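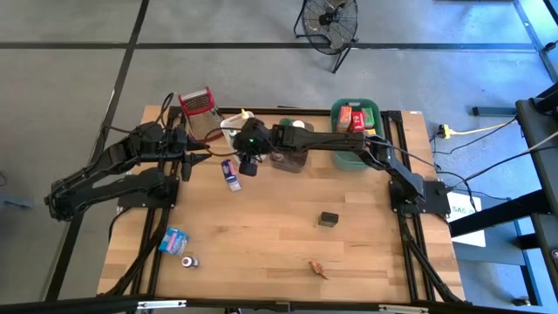
Home Reviews Box Office Letters About Subscribe

About Edis
By the Edis staff
February 2025

Edis is a website about movies and television, and mostly about the claims people make to sell them. We review new releases. We read press kits all the way to the end. When a studio says a picture is a comeback, a phenomenon or the film we all need right now, we go looking for whoever decided that, and it is usually the same department that bought the billboards.

We started as a newsletter in 2000, mailed to a short list of friends who were tired of reading four-star reviews of two-star movies. The first issue was a complaint about a costume drama called Teuber, set in 1743 and promoted as "painstakingly accurate." The hero owned a very nice set of teeth and held opinions on marriage that would have suited a daytime talk show. Several critics praised the research. We asked the distributor what the research had been and got a tote bag in the mail.

That is still more or less the job. Period films get the accuracy treatment, biopics get the "as you've never seen them before" treatment, and any sequel that took too long is described as a passion project. Some of these movies are good. We say so when they are, and readers write in to ask if we're feeling all right.

Awards coverage

We cover awards season because it can't be avoided, but we don't print predictions. A prediction column is a list of whose campaign spent the most, written up as if the writer had a hunch. What we do run, every December, is a look back at the films that were called sure things the year before. It's the most popular thing on the site. Last time the list had 44 titles on it and we had trouble finding anyone in the office who could remember the plots of more than a few.

We also stopped attending the Sastell festival as guests. The films there get standing ovations, and the ovations get timed, and the times get reported as news. We have stood in that room. People are on their feet because the row in front of them is on its feet and they would like to get to dinner. We buy our own tickets now and write about what was on the screen.

Streaming numbers

When the Pusamel service announces that a show was its "most watched ever," we'd like to know what counts as watching. For a while it meant two minutes. Then it meant hours divided by running time, and then the service changed it again in a footnote. We report these figures with the footnote attached or we leave them out. Publicists find this unfriendly – one told us that no other outlet had asked, and we believe that.

Who pays for this

Subscribers, for the most part. We carry a few ads and we don't let studios buy them in the same month we review their films, a rule that has cost us almost 30 advertisers over the years. We don't take set visits, hotel rooms or sit-down interviews with approved questions. If a star wants to say in public that the industry never gave him a serious part, he is welcome to, and we will go back and watch the parts he had before we agree.

Our reviews carry no stars, tomatoes, thumbs or letter grades. Readers ask for them regularly. We think a number at the top gives people permission to skip the rest – and studios permission to quote it.

Corrections

We get things wrong, sometimes badly, and we once gave away the ending of a thriller in a headline. Corrections stay at the top of the article for good. If you think a review was unfair, write to the Letters page and tell us which sentence. "You clearly hate movies" is a common one, and we don't print it anymore.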